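Drying shirts indoors without the damp smell

hkauppinen
Hello all. My flat in Trerberg has no balcony, so I dry everything inside. In March the cotton shirts need over 8 hours and then they smell a little. Do you spin them twice?
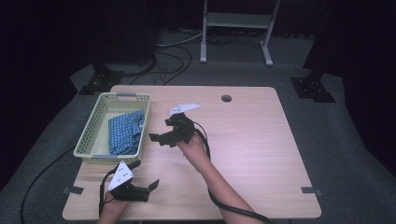
I use the short program now, 500 turns - maybe it is too low for cotton.

noemie_b
Yes, too low. Spin once, but faster, and open the window a bit.

gevlow209
I don't agree about the window. In March the air outside is wet too. Hang fewer shirts, 4 at most.

hkauppinen
Thank you both. I will try the faster spin first and keep the window closed.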